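Brosham-users mailing list archive

Re: [brosham-users] pour skill: wrist keeps rolling past the tilt limit

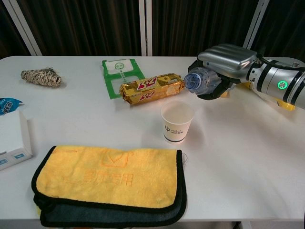 Bottle held nearly level next to the paper cup, chest camera view.

Thanks for the log. I ran the same task on our arm this morning with the 0.9 branch and I get the same thing, so it is not your calibration.

> We are on the Prorka planner with the default pour skill. The
> grasp is fine and the approach is fine. Once the bottle is over
> the cup the wrist goes past the tilt limit in the config (60
> degrees) and stops at 87 or 88. No warning in the log. Setting
> the limit lower makes no difference. Is the limit read at all?

It is read, but only by the planner. The planner checks the end pose of each segment against the limit and then hands the segment to the controller. The controller blends segments together and never sees the limit. If two segments are short enough to be merged, the point where the check was done is gone and the wrist takes whatever path is cheapest. Most of the time that is a roll to almost horizontal.

There is a second problem that makes this one worse. The tilt is computed from the hand frame, and the skill assumes the bottle axis is fixed in that frame at the moment the fingers close. With a ribbed plastic bottle it can shift in the grasp when the fingers take up load. You need the bottle axis from perception after the lift. Rana does publish it, on object_axis, but the pour skill does not subscribe to it. On clear bottles the estimate is noisy and I would filter it before using it for anything.

What I suggest for now:

1. Set merge_short_segments to false in the controller config. Motion gets a bit jerky near the cup but the limit holds. I did 17 runs this way and had no overshoot in any of them.

2. Turn off wrist_free in the skill file. It was meant for handing objects over and I don't think it should be on by default for pouring.

3. Keep the cup as its own collision object. If you let Rana group everything on the table into one blob, the cup gets merged with whatever is lying behind it (a long shiny package in my case) and the approach comes in too high. Min cluster gap at around 17 mm splits them for me. Your table may need something else.

Please don't change the tilt limit itself to work around this. The planner will start rejecting grasps that are fine, and you will be chasing a different bug.

The proper fix is to pass the limit down with each segment so the controller can check it after blending. I have a patch for that against the Willeck driver, but it changes the message format, so old recordings will not replay without a converter. I would like to get it in before the December release. If anyone depends on replaying old logs, speak up on the list.

Could you send the controller config as well? The log you attached only has the planner side, and I want to see which blend radius you are using.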